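Black tape, bright blocks and a very bossy kitchen table

I promised last time that I'd write something about the block game, after so many of you stopped me in the corridor at Drokstead to ask what on earth was going on at our end of the building. So, the block game! It takes over our lunch hour, it costs next to nothing, and if you have a table and some tape you could be playing it before your tea's gone cold.

It started in October, when I brought in a bag of my niece's old building blocks. I was only meant to be dropping them off at the charity shop on the way home (they're still with me, sorry to the charity shop). Iveta Vlček tipped a few out while she was waiting for the kettle, put two cups down as a sort of goalmouth, and asked me whether I could get a yellow one in behind a red one without knocking it. I couldn't. I had another go. We were both late back.

The rules have been fiddled with ever since, but the way we play now is quite simple. You mark out a patch on the table with tape, leaving one side open. The open side faces the player. The first block goes inside the patch, wherever your opponent fancies putting it, and your job is to get your own block in next to it. You can't nudge theirs, you can't touch the tape, and once you've let go you've let go. A clean placing is worth 5 points. If yours ends up resting against the other block you get nothing, and you have to sit there while everybody goes "ooooh".

First to 50 was the original idea but it took forever, so we cut it right down and now we stop when the kettle's been boiled twice.

A word on tape, because I've become a terrible bore about it. I began with the paper sort and it was no good at all, it curled up at the ends by the following morning. Then I bought a roll of shiny stuff that left a gummy line on the table, and I spent a whole evening at it with washing-up liquid and an old bank card. Matt black is what you want. It shows up nicely on pale wood and you can see straight away if someone's block is over the line. Don't bother cutting it with scissors either, just tear it and overlap the corners. A ragged edge makes no difference to the game, whatever Iveta says.
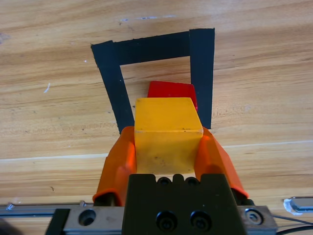

Elisa Marras thinks we've got the shape wrong. She wrote in after the last newsletter to say that a patch with three sides is far too kind, and that at Follero they used to tape all four, so you had to come in from above every single time. She also said the blocks ought to be different sizes, with the big one going in first, and that anyone who plays with two the same is "just tidying up". Well! I read that out at lunch and it went down like a lead balloon.

I did try it her way, though, to be fair. With four sides you really have to think about your fingers, and mine aren't small. I found it easiest to pinch the block by two opposite faces, keep it level and come straight down, then open up both sides together. If you let one finger go before the other the block gives a little skip, and that's your turn gone. It's worth practising that bit on its own before you play anyone you'd like to beat.

Colour helps more than I'd have guessed. Red and yellow are easy to tell apart even with the rubbish light we get by the window, but the blue and the green were causing rows by four in the afternoon, so those two have gone back in the bag. If you're buying new, the set from Wattanapong is nice and chunky, and I've been told Zondberg do a smaller one which would suit children, or Iveta, who has tiny hands and wins far too often.

Anyway, the table's free most lunchtimes and you'd be very welcome. Bring a sandwich, and bring your own block if you're fussy. The tape stays down, so please wipe round it and don't pick at the corners while you're waiting for your go (you know who you are). I'm also after a decent name for the thing, as "the block game" isn't going to look like much on a poster. Pop your ideas in the envelope by the toaster and I'll print the best ones next time, along with Elisa's four-sided rules if she'll write them down for me.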